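Flukivell Hand-Held Gripper – Demonstrations and Open Day

Home / Equipment / Hand-held tools / Flukivell

Overview
The Flukivell is a two-fingered gripper you carry around yourself. You squeeze, the fingers close, and the camera on the tool records what the fingers were up to. The motor is you, which keeps the purchase price down and the tea breaks up.

We sell it, rent it and repair it out of our Medville shop. We also let people try it before they spend any money, a policy our accountant describes as brave.

In the package
Gripper with padded fingertips
Carry case (grey, ugly, very strong)
Spare fingertip pads
Charging cable
Printed manual, 34 pages, nine of them useful

Rental is by the week. Ask at the counter for the current rate, and for a cheaper one if you are a school.

Book a demonstration
A demonstration takes 30 minutes. You can have it at our counter or we can come to you, as long as you are in Medville or Trellanville and have somewhere to park. Žofie Doležal runs most of them. She has been dropping things professionally for years and will not mind when you do it.

We used to demonstrate on foam blocks. Everyone did very well with the foam blocks, bought a gripper, took it home and rang us the next morning about a teaspoon. So the blocks have been retired and we now work with ordinary household stuff: socks, cutlery, bracelets, the lid of something. If you have an object that is giving you grief, bring it along. Please don't bring pets. We had to add that line in June.

The open day
Our open day is held each June at the Willems building in Trellanville, upstairs from the paint store. Doors open at 10 and we start putting chairs away at four whether you are sitting on them or not. Last time we had about 100 visitors, which was a fair number for a room with one fan.

What's on:
Try the gripper yourself at the front tables
Fingertip pad changing (bring your own tool, we'll do it while you wait)
Recording basics, for people who would like their files to open afterwards
Small objects session, 31 places, sign up at the door

The small objects session is the one that fills. It is also the one where grown adults mutter. Jewellery is the usual task, and it sorts out the patient from the rest of us fairly quickly. A chunky bracelet with some weight to it is a good first pick. Beads are friendly enough. Rings ask you to slow down and think about your wrist, and fine chain is a matter between you and your conscience.
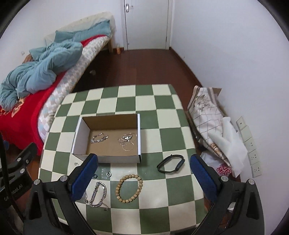
Žofie's advice is to come in lower than feels natural and to close the fingers about half as fast as you want to. She also says to leave the tangled stuff for last, and most people nod at this and go straight for it. If you lift one chain and get four, set the lot down and start again. Shaking does not help. We have tested shaking.

Pads wear faster on metal than on fabric, so check them after a long session and swap them when the surface goes smooth. Replacements come in pairs. We can't sell you a single one, and yes, we know it's always the same side that goes.

Getting there
Street parking on the Willems side is free after noon. There are stairs, and a lift around the back by the loading door. Ring the bell twice. The first ring wakes up the paint store.

Bookings and rentals
Drop by the Medville counter or use the form on our contact page. Tell us what you are hoping to pick up and how small it is, and we'll bring the right pads.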